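Company / Who we are

26 December 2018
By Tarık Erdem

About Drirkamska

Drirkamska is a small company that teaches robot arms by showing. We do not write a long program for every new object. One of our people takes the arm by the hand, or moves it from a distance with a controller, and does the job many times. The robot records each movement, and later it learns from these records how to do the job alone.

I started the company together with my colleague from Semwal, where we both worked on packing machines. Those machines were fast and strong, but when the customer changed the shape of a box, we had to travel there and write half of the program again. We thought a worker who knows the job should be able to explain it to the machine directly. In August we moved to our present rooms in the old Festetti building, on the second floor. Please use the entrance from the yard, the front door is for the dentist.

Today we are 15 people. The biggest part of the team are demonstrators. They come from kitchens, shops, warehouses, and one from a puppet theater. We do not ask for an engineering diploma. A new demonstrator first practices for 2 weeks, and only after this time we keep the recordings. It is necessary to have a calm hand and to be patient, as a usual task needs 300 good demonstrations, and a difficult one needs 400.

Most of our work is sorting and putting things in their place. Fruit goes with fruit, packages and bottles go to another basket. For a person this is very easy, but the arm must learn how to come near to a round object, how much to press, and at which moment to open the gripper. 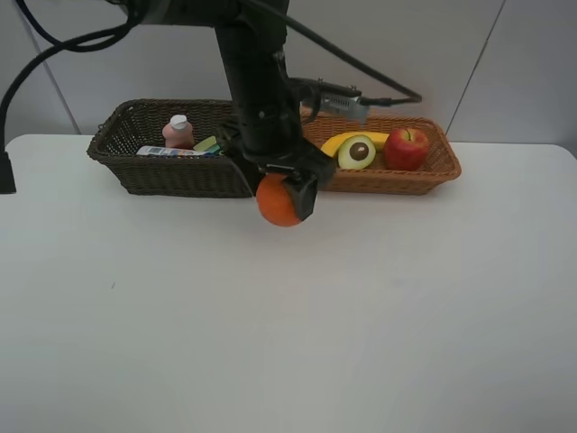

An orange in the gripper, during work on the sorting task.

For remote control we use our own software, which is called Sketel. The demonstrator moves a handle and the arm follows. With Sketel it is also possible to mark a demonstration as bad immediately, for example if the object was dropped or the movement had a long stop in the middle. We keep the bad ones in a separate folder and sometimes we learn more from them than we expected.

For guiding by hand we switch the motors to soft mode and push the arm directly. It is slower and after one hour the shoulder feels it, so we change persons often. Some of our customers prefer this way, because their workers trust the arm sooner when they have touched it.

Our customers are mostly small firms who sort or pack many different goods in small amounts. If you have such a task, you can bring your objects to us and try one demonstration yourself. Write to us some days before, so we can prepare a free table. Coffee is available, parking unfortunately is not.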